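Open Day at Drarport: Frequently Asked Questions

When is it?
Wednesday, 10 January 2024. Doors open at 10 and the last session ends at 4.

Do I need to book?
Yes, for the hands-on sessions. There are 40 places in total. You can walk in without booking if you only want to watch the demonstrations.

Does it cost anything?
No.

Where do I check in?
At the Kistix desk on the ground floor. Give your name and pick up a badge. If you booked as a group, one person can collect all the badges.

Can I bring children?
Children are welcome at the demonstrations. You must be 16 or older to use the grippers.

Who runs the sessions?
Yến Bùi leads the hands-on part. Staff from Allari will be at the arm demonstration in the next room and can answer technical questions there.

How long is a session?
39 minutes, including a short safety talk. Please be on time, as we can't repeat the talk.

Do I need to know how to program?
No. You hold the grippers yourself and do the task by hand. The programming comes later and is done by our staff.

Are the grippers heavy?
Each one weighs 700 grams. You can rest whenever you like.

Is there parking?
The Tymoshchuk lot across the street is open to visitors all day. Please don't use the loading bay.

What if I can't make it?
We plan another open day in May. Email us to be put on the list.

What will I be doing in the hands-on session?

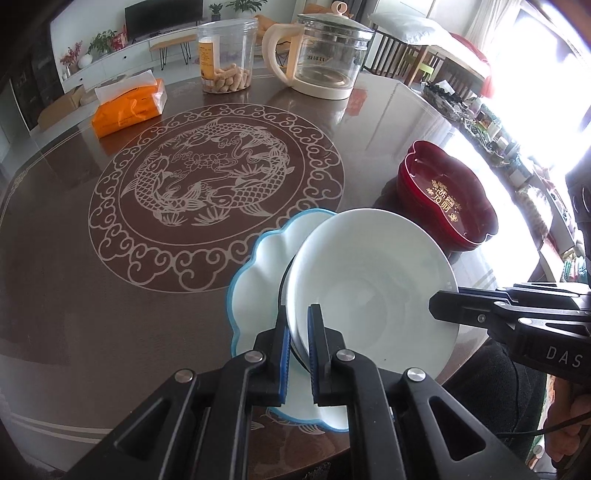
Visitors work with household items, and dishes are the usual starting point. You squeeze the grip to close the jaws and open it again to let go. Take hold of dishes by the rim, as with the white bowl and the blue-edged dish held up between the ridged blue pads. Stacked bowls like the red ones are harder, so leave those until you have tried a few single pieces.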